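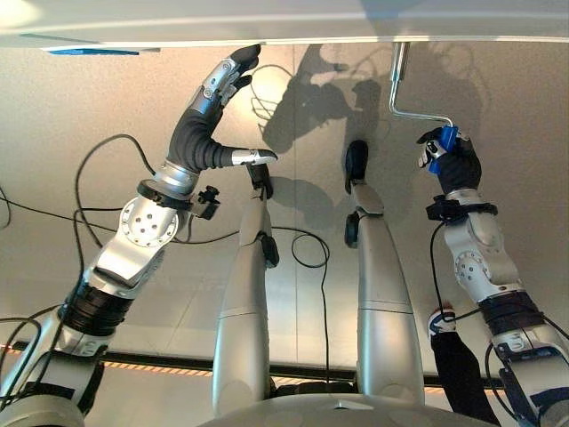

AROUND THE HOUSE

My neck has forgiven me, so I can write about painting overhead again. I put it off all summer and then did the whole lot over one long weekend, and I have opinions now!

First, the roller. I used to grab whichever cover was on sale, and I got spattered every time. Hema Palaniappan (she painted her entire upstairs last October and still talks to me) told me to load it lightly and roll it out well on the tray before it goes anywhere near the surface. Much less paint in my hair. A metal roller frame with a good grip matters too, especially when you're reaching straight up and your wrist is bent funny.

Second, go slowly. I worked in strips, 19 minutes at a stretch by the kitchen timer, then sat down with iced tea. Keep the edge wet and overlap a little as you go, and don't go back over the part that's drying, however much it bugs you (it bugged me a lot).

Got a trick for the corners? Send it to me before the next issue, I still have the hallway to do.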